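Home | Forums | Shop Floor | Automation and Controls | Search | Log in

Cap station going to a robot, what happens to the people on it?

Share (4) | Print this thread | E-mail to a friend

benchside_flo
We build small valve sets at the Preda plant. Right now the cap station is three people by hand, two shifts. Management bought a cell from Hunov and it's supposed to go live in October. Caps come in on a fixture, the arm picks them and sets them in a holder with round pockets. The integrator sent over renders from the simulation so the line leads could comment before anything gets bolted down. I'm a line lead and I've never commented on a robot in my life. Posting one in case somebody sees something I don't. 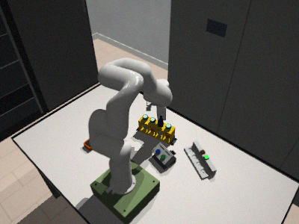
Simulated layout of the cap cell, with the fixture in front of the arm and the button panel to the right.

My questions are about the people more than the machine. We were told no layoffs and that all of the station operators get "reassigned to higher value tasks." What did that look like where you work?

- Florence Kowalchuk

valter_b
We went through this two years ago with a different integrator. Nobody was let go. Two people moved to packing, which they hated, and one became the cell operator and got a raise after asking for it twice. Get the job title and the pay grade in writing before go-live. After go-live you have nothing to bargain with.

On the layout, I'd ask which side the operator loads from. If they have to reach past the buttons every time they swap parts, somebody will lean on one.

oldtoolroom
"Higher value tasks" means clearing jams. I ran a pick and place cell for Jorinero and that was the whole job. Stand there, wait for it to stop, open the door, fix the part, close the door, reset. More boring than the hand work and you're by yourself. The hand station at least had people to talk to.

valter_b
That depends on how many times it stops. Ours stops maybe twice a shift now. The first month was bad, I'll give you that.

tincuta_n
I disagree with oldtoolroom. I did hand capping for years and my wrists are done. Our count was 3,782 caps on a heavy day. I'll take boring. When the robot came in I got moved to running it, and I go home and can still open a jar.

What I would push for is training before it arrives. They gave us 45 minutes on a Thursday, at the end of shift, and then the integrator's guy left. For weeks we had to call maintenance for things we could have cleared ourselves.

oldtoolroom
Fair enough on the wrists. I still say ask how many people they plan to have per cell. At Jorinero it started at one each and ended up at one person for 4 cells.

benchside_flo
Thanks, this helps. Tincuța, did you get any say in how the holder was set up? The other renders they sent are straight down on it and I've been trying to work out what an operator would need to see from standing height.
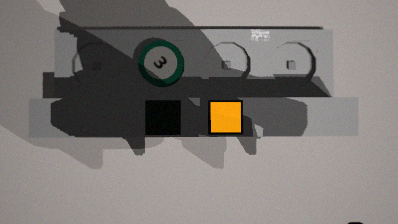 My worry is that with the arm and everything over it, you can't tell at a glance which pockets are filled. On the hand station we just look. Our light at that end of the building is poor to begin with. I wrote back asking for a lamp over the holder and a screen that shows the pocket status, and the answer was that the screen is an option at extra cost.

tincuta_n
No say at all. We found out where everything was when it came off the truck. The lamp is cheap, get the lamp. We bought a Drastine work light ourselves and clamped it on.

v_ene
Integrator side here (not Hunov). Shadows in a simulation don't tell you much about your building, so don't redesign around a render. But the lamp and the status display are reasonable asks and you should put both on the comment sheet now. Changes after the acceptance test get billed. Also ask who on your shift is allowed to reteach a position. If the answer is nobody, you'll be waiting on a phone call every time a fixture gets bumped.

valter_b
Agree with that last part. It was also what got our operator the raise, once she could reteach.

benchside_flo
Added the reteach question and the title and pay question. Comments are due back by end of shift, so they're going in as is. I'll post what they say.

57 comments | Share | Print this thread | E-mail to a friend
Previous thread | Next thread | Back to Automation and Controls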